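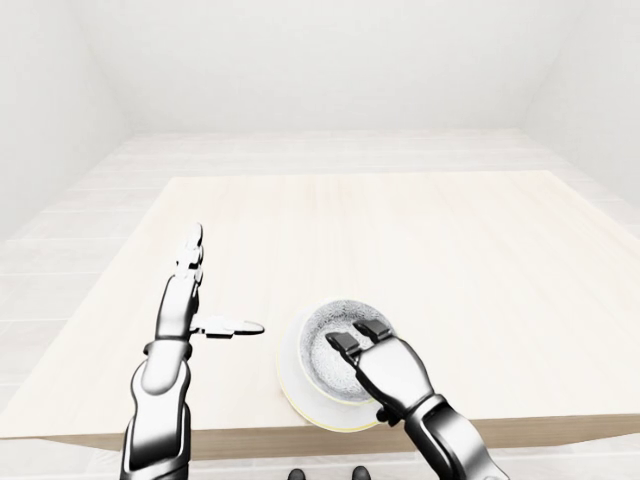

Learning to lift a bowl

Despina Pîrvu spends most of her mornings in a headset, moving a pair of arms that exist only in software. The room they work in has white walls, a pale table and very little else. Her job is to pick up dishes and put them down again, over and over, until there are enough recordings for a robot to learn from.

She works for Granar, a small company in Stidport that trains robots for kitchens and canteens. The project is called Rasia. Its first task sounds easy: a bowl sits on a plate, and the right arm has to take it off.

"People can do this while talking on the phone," Pîrvu says. "I needed a week before I stopped knocking the plate."

The trouble starts with touch. An operator in a simulator gets no feeling back from the bowl. She has to judge by eye where the rim is, and from her position behind the table the robot's own arm hides part of it. Pîrvu has learned to bring the gripper in high, pause above the bowl, and come down slowly over the edge. If she rushes, one finger lands outside the rim and the other lands on top of it.

The left arm has no part in this task. She parks it to the side with the fingers up and tries to forget it. That takes practice too. In her first sessions the left hand drifted whenever she leaned, and every drift went into the recording. A robot trained on those runs might learn that the drifting matters.
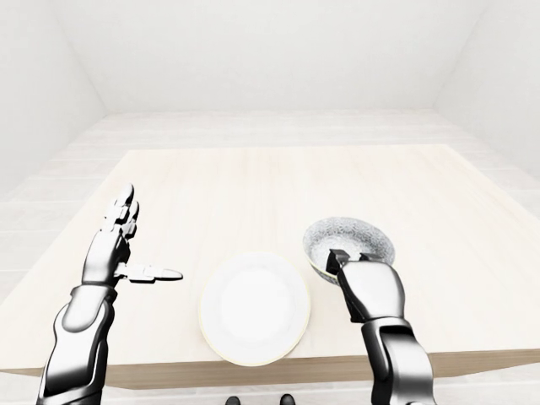

What gets kept

A good session gives Pîrvu 76 usable demonstrations. Her best day so far, in February, gave 125. The rest are thrown out by Cirillo, the team's checking program, which replays each run and marks the ones where the bowl slips or the plate gets pushed.

Cirillo can't judge everything. It will pass a run in which the operator stopped for a long time in mid-air, and those have to be found by a person. Pîrvu goes through them in the afternoon at double speed with her shoes off.

Long pauses are a problem because the robot copies them. An early version of Rasia would stop over the bowl and stay there. The team traced this to 19 recordings made by an operator who liked to check his grip before moving. They took the recordings out, trained again, and the pause got shorter – though it never went away completely.

From the screen to the counter

Granar builds its tasks in simulation first for the usual reasons. Dishes don't break, and the table can be reset in an instant. Moving to real arms is slower. Real bowls are heavier than they look or slicker than they look, and a grip that holds on screen may not hold at a sink.

The company has 2 real arms on order and plans to start with the same task. Pîrvu will guide those by hand at first, holding the wrist and walking it through the motion. She thinks it will be easier on her eyes and harder on her shoulders.

Until then she has a list of other dishes to get through. Cups are next, and she has asked to do the ones with handles last.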